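Narkari Opens Can-Sorting Data Set for Two-Armed Robots

Thu 6 May. Narkari has started releasing the demonstrations it uses to train two-armed robots to sort cans into trays. The first batch holds 2197 episodes, recorded by operators at the company's Stodska site.

Each episode covers one attempt at moving cans between the tabletop and a tray, with the two arms under human control.

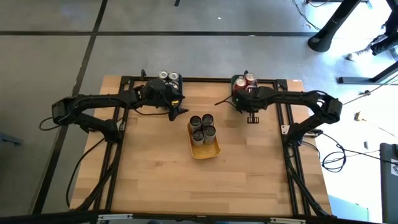
Four gray containers in a tray on the two-arm workstation at Stodska.

Operators change the starting layout between episodes so the learning system does not come to depend on fixed positions. Failed attempts are kept and labeled as such.

"Our early models did fine until a can was placed near a rail," said Guadalupe Barrera, who leads data collection at Narkari. "We went back and recorded around 1000 more episodes with cans in awkward spots."
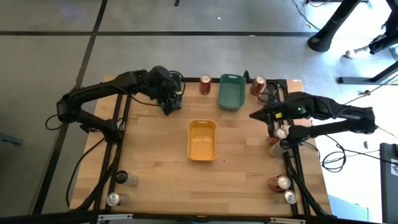 The added episodes are part of the first batch and carry their own tag. Contreras, which supplies the company's labeling software, checked the episode notes before release.

A second batch is planned for September. Research groups can request access through Unduline, Narkari's data portal. There is no charge for noncommercial use.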